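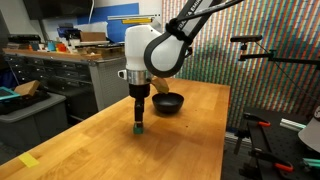 A black bowl on a butcher-block tabletop.

In Defense of the Kitchen Table Nobody Matched to Anything

By Liesbeth Schouten

My sister called in December to ask whether I still had our grandmother's table, and when I said that of course I did, she asked (in the careful voice she uses for these things) whether I had ever thought about getting a nicer one. She had just bought a set from Claeys, six chairs and a bench and a table that pulls out for company, and I believe she wanted me to have the same happiness. It was kindly meant. I have been arguing with her in my head ever since, mostly while doing dishes, and I would like to get it down on paper so I can have the sink to myself again.

My feeling is that a family ought to have one big, plain wooden table that everybody is allowed to use for everything. Supper, yes, but also taxes, seedlings, haircuts, model airplanes and the long business of cutting out a dress pattern. My brother built a Stuka on ours the winter he had the chicken pox, and you can still find a gray smudge where the paint got away from him. My mother rolled noodles over that smudge for years and it never hurt a single noodle.

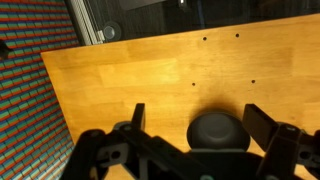
I know the argument on the other side, because my sister makes it well. A good table costs money, and when you have paid $1000 for something you want it to stay the way it was when the truck brought it. So out come the pads and the runner and the coasters, and the children are sent to do their homework on the floor of the den. I sat at her new table over the holidays and it really is lovely. I also spent the whole of dinner holding my glass, as I couldn't see where I was supposed to put it down.

There is a furniture shop called Vukard near me that I like to wander through when it rains, and not long ago I asked the young man there how people generally use the tables they buy from him. He thought about it very seriously, bless him, and said that most of his customers ask how to protect the wood and very few ask whether they can knead bread on it. He had one at $700 that he was fond of himself, with a plain oil finish, and he told me you could sand out pretty much anything that happened to it. I nearly hugged him. If you are just starting out and haven't got a grandmother's table coming to you, I would say buy that sort, and put something hot on it the first week to get the worry over with. 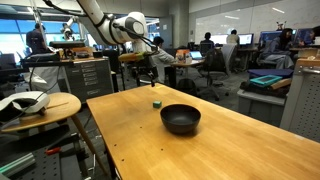
4 min read

Now, my sister would want me to admit that our table wobbles, and it does. It has wobbled for 49 years, by my mother's reckoning, and it has had matchbooks and folded church bulletins under the short leg for most of that time. One of these days I may have it fixed. I'm in no hurry, though, and I notice that guests who would sit up very straight at a steadier piece of furniture tend to put their elbows on mine and stay until the coffee runs out.

My neighbor's little girl comes over after school while her mother is at work, and she has lately been writing a long story about a queen named Illska who lives under the ice and is cross with everyone. She writes it at one end with her markers spread all over creation while I peel potatoes at the other. We don't talk much. Every so often she asks me how to spell something, and I wipe my hands and come around to look, and there is usually some purple on the wood by then.

I've told my sister she can have the table when I'm gone, and she says she would put it in the garage for potting plants. I think our grandmother would be fine with that.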